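Plalten Woven Straw Bed Mat, Patchwork Border — my review after a whole summer
Posted Feb 11, 2018

I bought this mat from the Pullbridge home store in September, right at the tail end of a heat wave when I'd have slept in the bathtub if it fit me. They wanted 367 for the big one with the thick backing and 291 for the regular, and I went with the regular. I've had it on the bed almost every day from then on (yes, in winter too, more on that in a minute), so I figure I've earned an opinion.

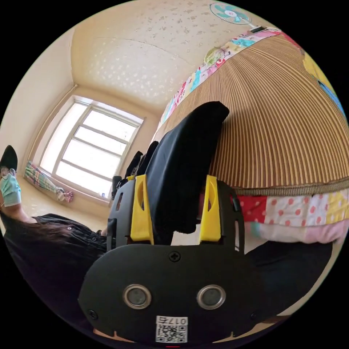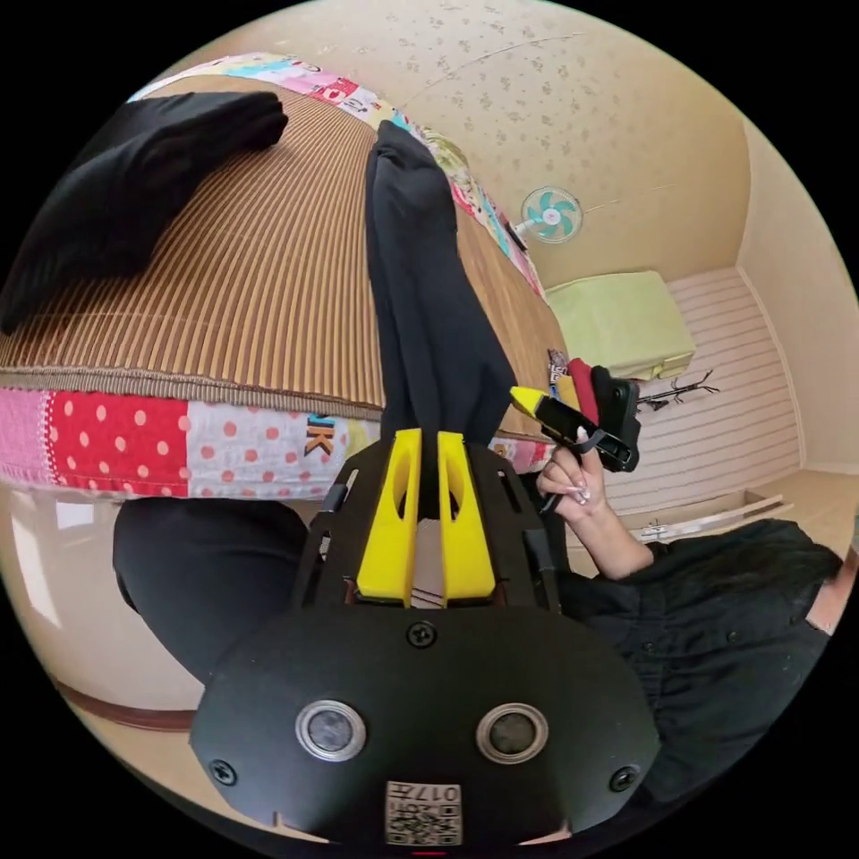 I also do all my laundry sorting on the bed, which I know some people hate, but it's the biggest flat surface I own and I'm not giving it up. And this is where the mat surprised me! On my old fleece cover everything dark came away covered in fuzz. Black socks, black leggings, the good black shirt — I was going over all of it with a lint roller before it ever got to the drawer. The straw doesn't shed on clothes like that. I can dump a load of blacks on it, pull them out one at a time, and they look the way they did coming out of the dryer. Plus you can see them. Try finding one black sock on a navy comforter at night and you'll understand why I care.

Now for sleeping, which I guess is what it's for. It's firm. You feel the ribs a little through a thin T-shirt, and if you nap on your face you will get up with stripes on your cheek. I got used to it in a week or so. My sister tried it at my place and hated it, so maybe lie down on one in the store first if you can. On hot nights it's wonderful, it never gets that swampy feeling a sheet gets. In the cold months I just put a flannel sheet over it at night and take the sheet off in the morning.

The border is the reason I picked this one. The Østergaard mat I looked at first was nicer straw, I'll admit it, a tighter weave and very smooth, but the edge was plain gray and it looked like something from a dentist's waiting room. This one has the patchwork, pinks and pale colors and those red squares with the white polka dots, and it makes me happy when I walk in. Busy? Sure. If your room is all beige and white you may want to think about it.

Things I don't love. It came rolled so tight that the corners stuck up for 4 days, and I had to pile books on them. You can't throw it in the washer, so it gets a damp cloth and then it stands by the window until it's completely dry. It smelled like a barn for the first week (kind of a nice barn, but still). And it slides! I have a Wiltano mattress with a slick cover and the whole thing creeps toward the foot of the bed unless I put a rug gripper pad under it. Ties at the corners would fix that, and for close to 300 I think they could have sewn some on.

Would I get it again? Yes, and I'd get the regular one again too. One tip if you order it: measure the top of your mattress before you pick a size. The listing gives the straw part only, and the border adds a good bit on top of that.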